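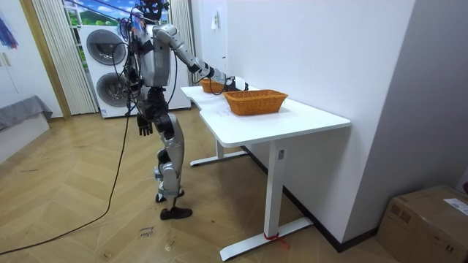
The white desk by the wall, with the two wicker baskets

Minutes of the working meeting, sorting table for the May open house
Place: Trisby room, ground floor
Start: 15:30

1. Minutes of the last meeting
The minutes were read and accepted with one correction. The invoice from Brivex was for 83 dollars and it was written 38. The corrected version is already in the binder.

2. Place of the desk
There was a long discussion if the white desk must stay along the wall or go to the middle of the room. Those in favor of the middle said that visitors could come from both sides. Those against it said that the parquet has enough scratches, and that the path to the door should stay wide. It was decided to leave the desk at the wall for now and to look at the question again after the open house.

It was also asked to look at the red strap on the foot of the near leg. The loose end lies on the floor and a person can step on it. It should be tied shorter or taken away. To be done before the next meeting.

3. Baskets
The meeting agreed to continue with the orange-brown wicker baskets. The proposal to buy plastic boxes from Chiriac in two colors was not accepted. The reason is that two colors would give away the answer, and the visitor should read the label. Both baskets must be empty when a new round begins.

4. Labels and objects
The two labels are written by hand, "fruits" and "office supplies". One member finds the letters too thin for reading from a distance. It was agreed to write them again with a thicker marker, in small letters as they are now, and to keep "office supplies" on two lines. Printed labels were proposed too, but the majority prefers the handwriting.

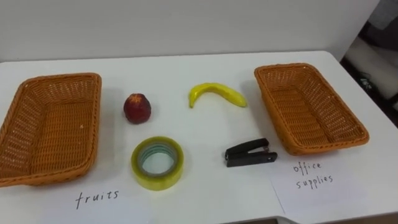

Table prepared for sorting, with both labels

The objects are put between the baskets, fruits and office things together. For fruits we have the toy peach and the toy banana. It was asked if the peach is a peach or a nectarine. For the sorting it makes no difference, and the discussion was closed.

Real fruit will not be used. On a warm day it becomes soft and somebody must clean the wicker.

The question of more objects was opened. The Wusis catalog has a set of 8 toy fruits, but the price was not known at the meeting. It will be asked by e-mail.

5. Rules for the open house
Each group has 15 minutes at the table. After each group, the objects go back to the middle and the papers are put straight. The papers move easily when a sleeve touches them, so the use of a little tape was suggested. No decision, because it is not clear if the tape leaves marks on the white top. Somebody will try it first on a corner.

6. Other matters
The key of the cabinet is again missing. Please look in your pockets.

End: 16:45. The next meeting is in the same room, and it starts 30 minutes earlier than today.

We use cookies to improve your visit on this site. By continuing you agree to our cookie policy. Accept | Settings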